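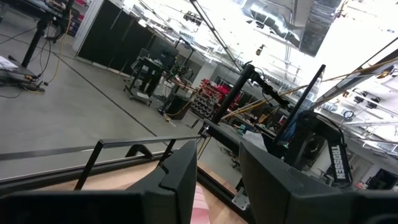

I've had the Vindeck finger kit on my arm long enough now to have opinions, and most of them are about screws. Vindeck sells it as a full swap for stock gripper fingers: two rigid black fingers, a thin bar mount for the wrist camera, a bag of hardware and a folded instruction sheet. I bought mine to replace a pair that had gone sloppy at the pivots, and I wanted something I could take off and put back without spending a whole evening finding center again. My test for that is very low tech. I put a small pink thing on the tabletop down by the extrusion rail, open the jaws over it, and look at the wrist camera view. If the gap between the fingers lands on the pink thing, I'm happy. If it doesn't, I get the hex keys back out. The little silver bracket bolted on the rail is my other landmark, and with the jaws open it should show up just beside the right finger. I've gotten weirdly attached to that bracket.

Filed under: Bench Reviews > Arms & Grippers > Spare Parts

So, installation. The sheet says to start with the camera bar and then do the fingers. Don't! Do the fingers first. With the bar on you have a bent leg hanging right where your knuckles want to go, and I scraped mine twice before I gave up and did it in my own order. Power off, old fingers off, wipe down the carriage faces (mine had a gray paste on them that I'm going to call dust and move on), new fingers on loosely, close the jaws by hand until the tips meet, then tighten. Tighten a little on each side and keep swapping. If you run one side all the way down first, the finger creeps and the tips end up kissing at an angle.

The kit gives you 6 screws a side and they're all the same length — a small mercy. My last set had two lengths that differed by about as much as a fingernail and I put the long ones in the wrong holes, obviously.

The fingers themselves are good. Stiff, no flex I can feel when I squeeze them, and the stepped top edge gives you something to hold on to while you're lining things up. I don't know if that's what the step is for, but that's what I use it for. The finish picks up scuffs easily. After a few weeks of touching down on the table when I got my heights wrong, the tips look like the toe of an old boot. It doesn't change the grip at all, it just bugs me.

The camera bar is where I'd knock off points. It's thin. It holds the camera fine when the arm moves slowly, but with quicker moves I got a shimmer in the view, and the first time I saw it I spent an hour blaming the cable. I swapped the cable. I swapped the port. Then I put a fingertip on the bar while the arm was moving at a crawl (yes, I know, keep your hand on the stop) and the shimmer went away. Benito Pacheco, who I've been trading arm notes with since last December, told me to put a dab of Ivby thread paste on the two bar screws and leave it overnight. That got rid of most of it. What's left I can live with, but a paste I had to buy separately shouldn't be part of the install.

Re-zeroing after the swap took me 5 tries. Some of that was me. The kit comes with a paper card that you're supposed to close the jaws on, and you step the opening down until the card just drags. Nice idea, except the card gets soft after you've pinched it a few times and then it drags at a different spot. I switched to a strip of plastic packaging and got the same number twice in a row, so that strip now lives in the drawer with the hex keys and has its own little envelope.

For upkeep, here's what I've settled into. Every 2,000 cycles I stop and put a key on each screw. I'm not cranking on them, just checking whether they turn. The first time, three of them did. The second time, one. Since then nothing. I blow out the slide, run the jaws open and closed a few times by hand with the power off and feel for grit, then do the pink thing test again. The whole business takes less time than making a sandwich. I used to use Mindness grease on the slide and I've stopped, because it grabbed every bit of lint in the room and I had to clean it off with swabs. The Ojo dry stuff is better for this. It smells awful for ten minutes and then you forget about it.

One thing I'd ask Vindeck for is a mark on each finger for left and right. They look close enough to identical in the bag that I mounted mine backward the first time, and the jaws closed fine, they just didn't meet flush. I've put a scratch on the inside of the left one.

Would I buy it again? Yeah. I'd buy the fingers on their own if they sold them that way and then make my own bar out of something thicker. If you have the older kit and it isn't giving you trouble, I don't see a reason to rush. If your pivots click when you wiggle them, go ahead and order, and get the thread paste in the same box so you only pay shipping once.

Fingers 5 out of 5, camera bar 2 out of 5, instruction sheet I'm not scoring.

Posted July 26, 2018

Search reviews, parts, brands... Go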